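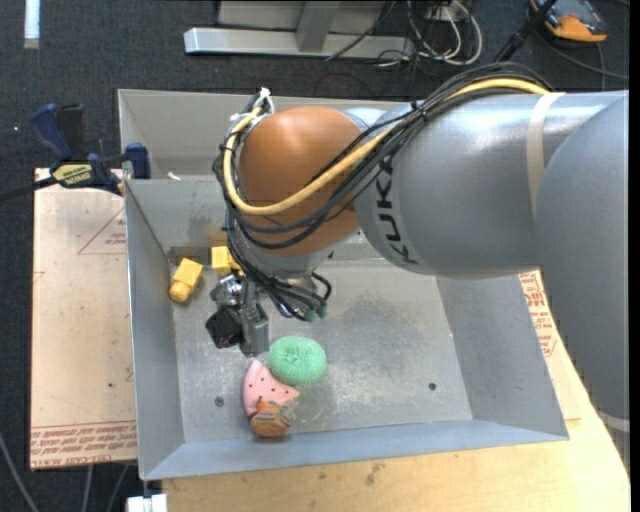

Borrowing a toy for a month should be as easy as borrowing a book, Maribeth Macaraeg told the Pilwood library board on Tuesday, and right now it takes a paper form, a deposit and a trip on the one morning a week when the toy desk is open.

Home News Schools Town Hall Events Contact

Filed under: Community & Families

The board agreed to change that. Starting in May, toys in the Pilwood collection will be checked out with a regular library card at the main desk, during all open hours. The $20 deposit will be dropped. Families who have already paid one can ask for it back or leave it with the library as a donation.

The toy collection has been run separately from the rest of the library since it moved into the Dizon Street branch from a church basement. It has its own shelves, its own card file and its own rules, most of them carried over from the church. Borrowers may take two items at a time and keep them for two weeks. Under the new rules the limit of two items stays, but the loan period goes to four weeks, with one renewal if nobody else is waiting.

Last year the collection made 259 loans. Branch manager Jocelyn Ignacio told the board that the number has been flat for a long time, although story hour at the same branch often fills the room.

"People walk past the shelves on their way to story hour and they ask if they can take something home," Ignacio said. "Then we have to tell them to come back Saturday with a check. Most of them don't come back."

The Saturday desk will close once the new system starts. Staff will spend April putting bar codes on the toys and entering them in the online catalog, so that parents can see what is in before they make the trip. Puzzles and building sets will be listed with a piece count on the lid. Each item will also have a card showing the recommended age.

The board set aside $2,000 for the change. Most of that will go to clear storage bags, labels and replacement parts. The rest will buy new items for children under three, an age group the present collection doesn't serve well. Ignacio said a good many of the older baby toys were pulled last fall after staff checked them for cracks, loose parts and worn paint.

Cleaning took up the longest part of the discussion. Board member Afonso Prata asked who would wash the toys if lending picked up, and how long each one would be off the shelf. At present everything that comes back on Saturday is wiped down the same afternoon. With returns arriving every day, Ignacio said, staff will clean twice a week, and items will wait in a separate cart until then. Hard plastic toys will be washed in warm soapy water and air dried. Wooden toys will be wiped with a damp cloth. The library will no longer lend stuffed animals or dress-up clothes, which can't be cleaned well at the branch.

Prata said he could support that but wanted a report after the summer on how many staff hours it takes. The board added the report to its September agenda.

Missing pieces were the other concern. The current rules charge borrowers the full price of a set when any part of it is lost, and two people at the meeting said they had stopped borrowing for that reason. One had been billed $34 over a single train track connector. The new policy sets a flat $2 charge for a missing piece and caps the total at $10 for each item. A toy that is lost completely will be billed at what the library paid for it. There will be no fines for late returns, in line with the rule for books.

Genalyn Cabrera, speaking during public comment, asked the board to think about home day cares as well as parents. She looks after children in her house on the north side and said two items don't go far with a group. The board did not change the limit but asked Ignacio to look into a provider card, which would let licensed home day cares borrow more at one time. A proposal could come back at the next meeting.

The library expects up to 300 families to use the collection in the first year under the new rules. Ignacio called that a guess based on story hour sign-ups and said the shelves at Dizon Street could handle it. If demand is higher, some items may be moved to the Mekeo branch, where there is space near the picture books.

Donations of used toys are on hold until the bar code work is done. After that the library will take board games, puzzles and building toys in good condition, with all their parts. It won't take battery toys, anything with magnets, or car seats and other baby gear – those should go to the county swap day instead.

The toy shelves will be closed for the last week of April. Items due that week can be returned at either branch during open hours but should not be put in the outside book drop.

More local news

Cultbridge road work to shift to nights
Story hour adds a second morning session
Pool passes go on sale at the recreation office
Kristine Sison named crossing guard of the year
County swap day looking for a bigger lot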